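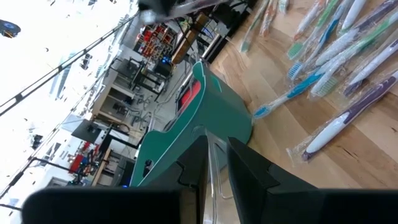 Kusach Opens Applications for 177 Records and Data Entry Positions

Online registration begins Monday at 9 a.m. for posts in Isodora, Zinchenko and Flirnitley

ISODORA — The Kusach Recruitment Office will accept applications for 177 clerical positions in its records and data entry service. The positions are permanent, full time and open to external candidates. They are assigned to district offices in Isodora, Zinchenko and Flirnitley. Applicants must name one district as first preference when they register. The preference can't be changed after the form is submitted.

Eligibility

Applicants must hold a high school diploma or an equivalent certificate on the closing date. Applicants for the senior grade must also show four years of paid clerical work, confirmed in writing by the employer. Unpaid internships and work done as part of a course of study do not count toward this total. Final-year students may apply for the junior grade if their school confirms that results will be issued before the document check.

Former employees of the service may apply on the same terms as other candidates. Earlier service counts as clerical work for the senior grade but does not exempt an applicant from any part of the selection process.

Selection process

Selection is in two stages. The first is a written test covering reading comprehension, basic arithmetic and filing order. The second is a keyboard test at a computer supplied by the test center, in which candidates enter a set of printed forms into a blank database. Personal keyboards are not permitted unless approved in advance as an accommodation.

The keyboard test lasts 30 minutes. Entries are scored for accuracy first and volume second. A record with an error in the name or reference field receives no credit. Candidates who pass both stages are ranked by combined score within their preferred district. Where two candidates have the same combined score, the higher written score decides the order.

There is no interview for the junior grade. Senior grade candidates will attend one interview at the Isodora office.

Application fee

The fee is $30 for the senior grade and $5 for the junior grade, payable by card when the form is submitted. Fees are not refunded if an applicant is absent from the test or is found ineligible at the document check. An applicant who registers for both grades pays both fees and sits the written test once.

How to apply

Applications are accepted online only. Each applicant must upload a signed declaration, proof of identity and a copy of the qualifying certificate — scans must be legible and in a single file. Paper forms sent by mail will be returned unprocessed.

Requests for large-print papers, a separate room or other accommodations must be entered on the form itself, with supporting documents attached.

Admission notices will be posted to applicant accounts. The notice gives the test center, the reporting time and the seat number, and must be printed and brought to the test with the identity document used at registration.

Questions about eligibility may be sent through the message page in the applicant account. The Zinchenko and Flirnitley offices do not handle recruitment inquiries.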